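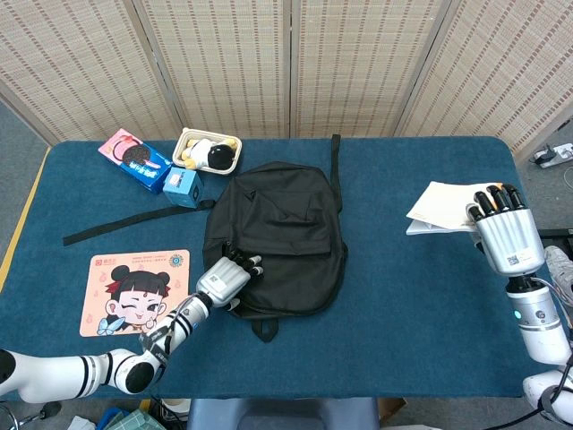 What happens to a packing crew when robots take over part of the bench? At the Stellgate returns center in Botdale, the crew stayed the same size, and most of its members now spend their shifts on different work.

Stellgate receives bags, stationery, toys and small household goods that customers have sent back. Until last December, all 64 people on the floor opened, checked and repacked items by hand. Two-armed robots now work at 17 of the tables, where they handle bags and papers and pass doubtful cases to a person.

Baldur Lauritsen, who manages the floor, describes the change as uneven. Boxes caused little trouble. Soft goods did. A backpack has straps that slide and pockets that sag, and a stack of paper bends as soon as it is lifted by one edge. In the first months, staff stepped in so often that some tables ran slower than before.

“We had planned for people to watch the machines,” Lauritsen says. “They did not want to watch. They wanted to be asked what the machine should do next.”

The center changed its plan. Each employee assigned to a robot table completed 30 hours of training with Tijani, the firm that maintains the arms, and may now stop a task, correct a grip or change the order of work without calling a supervisor. Pay rose by one grade for those who finished the course.

Not everyone welcomed the new arrangement. Several longtime packers asked to remain at manual tables and were allowed to do so – a choice management has promised to keep open through the next contract. Others miss the conversation that came with working side by side.

A second Stellgate site, at Kokier, employs 115 people and will receive its first robot tables in the spring. Four packers from Botdale will spend the opening weeks there as instructors.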